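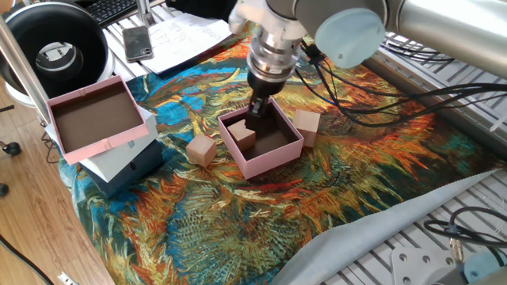 Wooden cubes and a pink box on the sunflower cloth

Thread: Small claims against Vendus, is a solicitor worth it?

tilbury_moss
Vendus owe me £442 for a cancelled order. Holtis, the claims firm, say they'll run it for a fixed fee of £84 and that I "can't lose". Has anyone used them?

Khoo_R
I'd want to see "can't lose" in writing. What does the £84 cover? My guess is one letter and a form you could fill in yourself.

PetraV
Bit harsh. My sister used Holtis and was paid after two letters. She hates paperwork and thought it money well spent.

Khoo_R
Paid by whom, though? Plenty of firms settle on the first letter, whoever signs it. 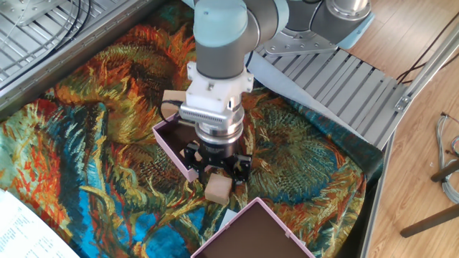 And who covers the hearing fee if Vendus defend it? I've read the Holtis terms twice and can't find an answer.

tilbury_moss
They told me a chap called Amirul Santoso would handle it. Is he a solicitor?

PetraV
Does he need to be, for a claim this size?

Khoo_R
He needs to be something. Look him up on the register and ask if they're insured. The Emolholm lot had a lovely website too, and I never got a straight reply out of them.

PetraV
Different firm, different people.

tilbury_moss
I've emailed Holtis about the hearing fee. Won't sign before they reply.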